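Nonton Reuse Scheme: Frequently Asked Questions
Last updated 16/07/2024

What can I bring to the Brirkdale site?
Desktop computers, laptops, monitors, printers, routers and small servers. Cables and power adaptors are accepted if they are bagged separately. We do not take televisions, batteries outside a device, or anything with a refrigerant circuit.

Do I need to book?
Yes, for more than six items. Smaller loads can be left at the Adum Road gate during opening hours. Ask for a drop-off slip, as you will need its number if you want a receipt later.

Should I wipe my data first?
We recommend it. Copy any files you want to keep, sign out of all accounts, and remove any start-up password. A start-up password we cannot clear means the machine goes for parts.

What happens to the hard drive?
All drives are removed from equipment before it is tested. Magnetic drives are overwritten and then verified. A drive that fails verification is shredded. Solid state drives are erased with the maker's own command, as overwriting does not reach every cell.

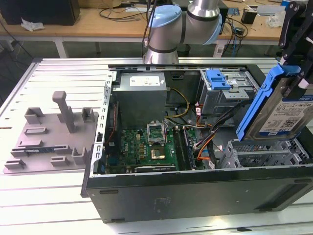
Drives are logged by serial number at each stage. If you ask for a certificate when you book, it will list the serial number, the method used and the result. Certificates are sent by email and cannot be issued after the record has been closed.

Can I keep my drive?
Yes. Take it out before you come, and leave the screws and any mounting bracket in the case. We cannot remove drives at the gate.

Which machines are resold?
A desktop must have a 64-bit processor, a working power supply and no swollen capacitors. Memory is checked overnight. Machines that pass are graded A or B according to the state of the case. Grade has no bearing on performance.

Is there a guarantee?
Three months on desktops and laptops, two on monitors. It covers parts and labour but not software, consumables or laptop battery wear.

Where does the scrap go?
Circuit boards and cable are sold to Cavalcanti, which collects from Brirkdale. Steel cases go to a separate metals merchant. In February the site sent out 2993 kg of material, almost all of it steel and mixed plastics.

Can businesses use the scheme?
Yes, by collection only. You will need to supply an asset list and a contact who can sign the transfer note. Charges depend on weight and distance from Nonton.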